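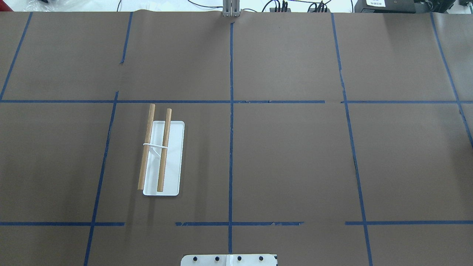 セグメンテーションの閾値を下げれば済む話だ、とキリアン・デイリーは回線の向こうで言った。マスクが二つ出ないのは分離が悪いからで、計画側の責任ではない、と。

クロダ・ヘイズは返事をせず、ログを遡った。知覚ノードは棒を二本とも検出している。信頼度も足りている。計画器はそのうち左の一本を選び、把持姿勢を出し、経路を通し、衝突なしと判定した。そこまでは仕様どおりである。実行から602ミリ秒後、手首の力覚が上限を超え、監視プロセスが動作を止めていた。

「二本とも出てる」と彼女は言った。「出てるのに、一緒に動く」

「摩擦だろう」

「紐よ」

沈黙があった。キーを叩く音がして、デイリーが同じフレームを開いたのがわかった。

レニハンの世界モデルに、結束という概念はない。物体は剛体で、剛体同士の関係は「載っている」「入っている」「接している」の三種しか持たない。白い紐は棒の表面の模様として吸収され、点群からは厚み不足で捨てられる。フィルタの下限を決めたのはヘイズ自身で、マーカルステッドに移る前の四月のことだった。当時はトレイの縁のノイズを消すのに忙しかった。

「関係を一種足すとして」とデイリーが言った。「述語の名前は」

「拘束。引数は二つ。向きはなし」

「プランナの分岐が増える」

「増えるわね」

彼女はブランチを切り、型定義に一行を加えた。コンパイラが37か所で網羅性の警告を出した。大半は機械的に埋められる。残りは、片方を持ち上げたとき、もう片方の姿勢を誰が更新するかという問題に行き着いた。知覚に任せれば遅れる。計画に任せれば、紐の緩みを知らないまま嘘の姿勢を書き込むことになる。

「分布で持てばいい」デイリーの声は眠そうだった。「緩みの幅だけ広げて、次の観測で絞る」

「初期の幅は?」

「大きめに。外したら止まる。今と同じだ」

ヘイズは共分散の初期値を仮に置き、シミュレータを回した。126試行の設定で、終わるまで二十分ほどかかる。その間に椅子を引き、作業面のほうへ身を乗り出した。茶色い紙に貼った青いテープの升目は、定規で引いたものではないので、座標系とは少しずつ食い違っている。較正はテープを見ない。見るのは人間だけで、彼女もいつの間にか、ここが二列目、と目で数える癖がついていた。

トレイの上で、棒は結ばれたまま並んでいる。左のほうが少し長い。

「切ってしまえば早いんだが」とデイリーが言った。

「ニディコの受け入れ項目に入ってる。結束品、未開封」

「読んでなかった」

「私も昨日読んだ」

進捗表示が動き始めた。最初の一件は通った。二件目で、計画器は右の棒を選び、拘束をたどり、両方をまとめてつかむ姿勢を提案した。そんな手順を書いた覚えはない。彼女は提案の展開木を開き、上の階層から順に読み始めた。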